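Flikska Indoor Scene Pack for mobile robot simulation
Part no. FLK-ISP-72
Updated Nov 6, 2025

Overview

The Flikska Indoor Scene Pack is a library of 72 furnished rooms for testing mobile robots in simulation before hardware is ordered. It is used mainly by teams that need to size a fleet, pick a sensor height or write a purchase specification. Rooms load into the Clelard simulator directly. Users of Saber need the import module, sold separately.

The pack is licensed per seat. One seat covers one workstation and any number of headless runs started from it. Cloud runs are billed as extra seats.

What is supplied

– 72 rooms: living rooms, bedrooms, kitchens, hallways and small offices
– 388 movable objects with mass and friction values
– Collision meshes for all furniture, at two levels of detail
– Start and goal positions for each room, in plain text files
– 12 months of updates from the date of activation

Robot models are not part of the pack. Bring your own, or order the Dotden base model under its own part number.

Planning the camera budget

Rooms can be rendered at preview or full quality. Preview quality runs without edge smoothing, so long diagonal edges come out stepped and dark furniture can show a light fringe against a pale wall. For navigation and floor-coverage work this is normally acceptable. For training a detector on small floor objects, budget for full quality and for the graphics memory it needs. Small dark items on a wood floor cover very few pixels at preview quality, and a detector tuned on them may not carry over to a real camera.

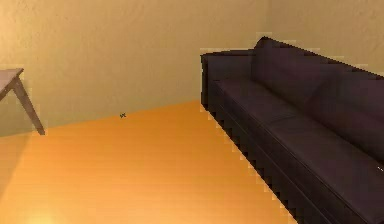 Text: Flikska Technical Publications
Filed under: Simulation / Scene packs / Buying notes

Large furniture limits the robot's view more than its route. A long sofa against a wall leaves open floor in front and hides whatever is past its far end, and a table with slanted legs gives a narrow target to a low-mounted range sensor. Run the same room with each sensor height under consideration before fixing the height in a specification. A change in the simulator is a one-line edit. On an ordered chassis it is a new bracket and a new calibration.

Workstation requirements

Minimum: 36 GB of free disk space, a graphics card with 8 GB of memory, 16 GB of system memory. Preview quality only.

Recommended: 100 GB of free disk space, a graphics card with 16 GB of memory, 32 GB of system memory. Both quality levels, with recording on.

Recorded runs are written uncompressed by default. Set the compression flag in the project file if disk space is short – playback is slower, but the data are unchanged.

Ordering

Single seats ship as a license key by email. Orders of five seats or more include a floating license server, which must be installed on a machine inside the buyer's network. Evaluation keys are valid for 36 days and open four rooms at preview quality.

Seats bought since September include the revised collision meshes. Holders of older seats with an active update term can download the meshes from the account page. If the term has lapsed, order the renewal before adding seats, as mixed versions cannot share a license server.

Quotes are valid for 72 days. State the simulator version, the number of seats and the operating system when requesting one.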